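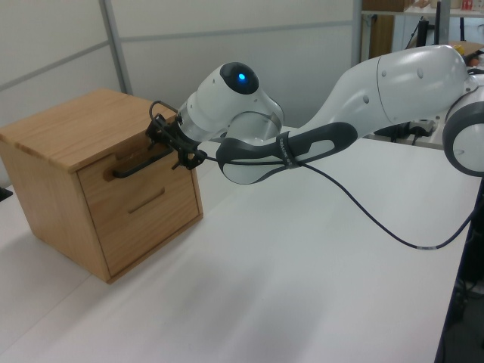
The Drawer Problem

How one software group stopped planning paths and started planning contact

2019-04-08

A drawer has one degree of freedom. It goes out and it goes in. For a robot arm with six or seven joints, that should make it an easy object, and for several years the manipulation group at Greltstead treated it as one. The planner was given the handle position, a grasp pose and a straight line to follow. On the simulator it worked every time. On the table it jammed, slipped or dragged the whole cabinet toward the base of the arm.

The trouble was in the straight line. A position controller follows the path it is given, and the path is only as good as the estimate of the drawer axis. If that estimate is off by 2 degrees, the gripper is pushing the drawer sideways into its own runner by the middle of the pull. Wood on wood has no slack to absorb this. Friction climbs, the controller sees a tracking error, and it responds by pushing harder.

The group's answer is a software layer called Heline, which sits between the motion planner and the joint controllers. It does not replace either one. The planner still produces a free-space path up to the handle, and the joint controllers still run their own torque loop. Heline takes over when the fingers close and gives control back when they open.

Between those two events it runs an impedance controller with different stiffness along different directions. Along the estimated pull axis the arm is stiff enough to move the load. Across it the arm is soft, so the drawer's own runners can correct the motion. Rotation about the handle is softer still. The result is a pull in which the cabinet does most of the steering.

The axis estimate is updated during the motion. Every control cycle records the wrist position and the measured force, and a small recursive filter fits a line to the recent positions. After the first 26 millimeters of travel the fit is usually better than the one from vision, and the camera estimate is dropped. Before that point the two are blended, with weights set by the filter's own covariance.

This blending took longer to get right than the controller did. An early version switched from one estimate to the other in a single step, and the change in reference produced a jerk that could pull the fingers off a thin bar. The current version limits how fast the reference axis may rotate. The limit is a parameter in a text file, and it is one of only 6 that the group expects a user to touch.

Perception has a narrower job than it once did. It used to supply a full model of the furniture, with the drawer axis, depth and limits. Now it supplies a handle type and a pose. A bar handle gets a hooking grasp with the fingers around the bar. A slot cut into the drawer front is a different case: there is nothing to close on, so the planner needs a single-finger insertion and the controller has to keep a small outward force so the finger stays seated. Bars are considered solved. Slots are not. The failure rate on slots is still high enough that the group keeps them out of its regular regression runs and tracks them on a separate list.

The regression set holds 351 recorded pulls. Each one stores joint positions, joint torques, gripper width and the controller's internal state, so a new version of the estimator can be replayed against old data without moving the arm. Replay has an obvious limit – the recorded forces belong to the motion that was commanded at the time – and a new controller would have produced different ones. It is used to test the filter and the stop conditions. Anything that changes the stiffness has to go back to hardware.

Stop conditions are the least interesting part of the code and make up a large share of it. A drawer that has reached its end looks, in the force signal, much like a drawer that has jammed. Heline separates the two by comparing the lateral force with the force along the axis. A clean end stop raises only the axial term. A jam raises both, and the response is to back off a few millimeters, lower the lateral stiffness and try again. After two tries it stops and reports the fault to the task layer.

The task layer is a third-party product from Soomro, and the interface to it is deliberately thin. It can ask for a pull or a push, with a distance and a force ceiling. It gets back a distance reached and a reason for stopping. An earlier interface exposed the stiffness values too, until it became clear that application code was setting them high to hide bad grasps.

A port to the pilot kitchen at Forkusley is planned for October. The drawers there run on metal slides with a soft-close damper, which adds a force that depends on speed near the end of travel. The present stop logic reads that force as an early end stop. A damping term has been added to the model and is being tested on the push, where the effect is larger. The pull will follow when the push holds up under replay.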